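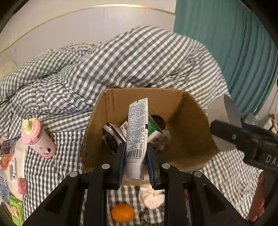
Terngate Parcel Swap: Frequently Asked Questions

What is this?

Twice a year, people who live in the Terngate building put together a box of small household things they like and trade it for a stranger's. You pack one and you get one. Tove Vídalín on the second floor does the matching with a spreadsheet she won't let anyone else open.

What goes in the box?

Ordinary things you'd be pleased to find in somebody else's bathroom or kitchen. Toothpaste is fine. Toothpaste with a label you can't read is better, and has been the most fought-over item for three swaps running. Tins, jars, soap, tea, a piece of fruit if the box is changing hands that same day.

I don't have a proper box.

Neither does anyone. Plain brown cardboard with a ragged rim will do. We had one entry in February that arrived in a hatbox, and the person who got it complained there was nowhere to put the hatbox.

How big should it be?

Small enough to carry with one arm while you work the elevator with the other. Lærke Thoroddsen once handed over a box weighing 11 kilos, mostly chickpeas. We now have a rule, and the rule is named after her.

How do I pack it?

Heavy and flat on the bottom, tall things upright along the sides, small boxes in the gaps. Stand tubes on their caps so they take up less floor. Put anything round in last, or it will roll out while you're deciding. Most people pack on the bed, where there's room to spread out. Make the bed first or don't; we have seen both schools and the boxes come out the same.

Can I include something opened?

No. This includes "barely" opened.

What about things with foreign labels?

Welcome, but add a slip of paper saying what it is. A resident who shall remain on the fourth floor spread Takar foot cream on a cracker. She reports it was mild.

Is there a spending limit?

The upper limit is 300 kronor. There is no lower limit, though the person who sent one Østergaard teabag knows how we feel.

When is the next one?

27th May, from 11 in the morning, in the laundry room. Bring the box closed. Tape is provided — one roll, so be patient.

Can I swap back if I don't like mine?

You can ask. In 63 boxes so far, two people have asked, and they had each other's.

Who do I contact?

Leave a note in the mailbox marked Zerivov. He moved out years ago and Tove has the key.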